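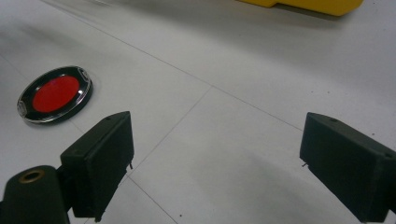

Open fingers over floor tile; red-and-black disc at left, yellow object at top.

From: Ewan MacKinnon
To: floor-chores list
Date: Sat 7 July
Subject: Re: Floor pickup: is it ready for a house?

Siyabonga Mokoena wrote:

> I have read the Clellel summary twice and still can't tell what is being claimed. It says the arm "handles floor clearing." Does that mean it can be left alone in a playroom, or that it picked up the same block all afternoon with an engineer standing next to it?
>
> Our interest is narrow. At the Hotolmont site we have a tiled corridor that collects small items during the day and gets mopped at night. Somebody has to walk it first and pick everything up. If a machine could do that walk I would put it in next year's request. If it can do most of the walk and then has to be checked by a person, I have saved nothing.
>
> Specific questions:
>
> 1. What does it do with flat things?
> 2. Does the floor matter?
> 3. What happens when it misses?
>
> Siyabonga

Siyabonga,

Your reading of the summary is fair. I didn't write it, but I did see the runs, so I will answer from my notes. The photo at the top is the kind of job under discussion: a light tile floor, a disc lying flat, and something else a little farther back.

> 1. What does it do with flat things?

Poorly, compared with anything that stands up off the floor. A two-finger parallel grasp needs side wall to press on. A block gives plenty. A disc lying flat gives only its edge, and the fingertips have to come down almost to the tile to reach it. If they stop a little high, they close over the top of the object. If they go a little low, they press on the floor and the arm faults on contact force.

We ran 200 attempts on mixed small items. I am not going to give you one success rate for the set, as it would mostly tell you how many blocks were in the mix. Upright items were close to routine. Flat items accounted for most of the failures, and within those the round ones were worst. A round edge between two flat fingers has very little contact on each side, so any error in centering pushes the disc away or spins it out of the grasp. Square-edged flat items at least turn to line up with the fingers as they close.

Clear plastic is a separate problem. A transparent rim doesn't show up reliably in the depth data, so the planner takes the opaque part to be the whole object and sets the finger opening too narrow. Then a finger lands on the rim. The workaround is to open wider than the estimate calls for, and that works until there is a neighbor close by.

> 2. Does the floor matter?

Yes, more than I expected. Pale tile is good for contrast, and dark or strongly colored objects separate from it easily. It is bad in two other ways.

First, reflections. Soft overhead light on a smooth tile gives bright areas that move as the camera moves. The detector mostly ignores them now. The older Zukeo model did not, and would send the arm after a patch of glare.

Second, grout lines. The fingertips don't care about them if they come straight down. They do if the policy has learned to slide the fingers along the floor toward the object, a habit it picked up from the human demonstrations. On flat vinyl that slide is how you get under the edge of a thin item. On tile, a tip can catch in the joint and stop. We turned the slide off for tile and lost part of the flat-item performance with it.

Your corridor is tiled, so assume the worse of the two numbers in any vendor table that lists both surfaces.

> 3. What happens when it misses?

It looks again and retries, up to 2 times per item. After that it marks the location and moves on. The retry logic is decent. The trouble is that a missed disc is usually not where it was, and if it has gone under a cabinet it is no longer in the map and no longer on the list of failures. The log then reads as a clean floor. McIntyre raised this in the spring and I don't think it has been fixed.

For your purpose that is the item to press on. A machine that leaves things behind and tells you where is some help, since the person only walks to the marked spots. A machine that leaves things behind and reports nothing means the full walk still has to be done.

My opinion on the general question, with the usual warning that I have seen one system closely and the others only in talks: supervised floor pickup works today. Unsupervised pickup of bulky items in a known room is near enough to try. Unsupervised pickup of whatever people drop on tile, thin items included, is not ready, and I would not put it in a request for next year.

If you want something cheaper to try first, send me a box of what really ends up in that corridor. Two weeks of sweepings would be enough. I can run them on our tile with the slide both on and off and post the per-item logs here. Please don't sort them first, and leave the dust on.

Ewan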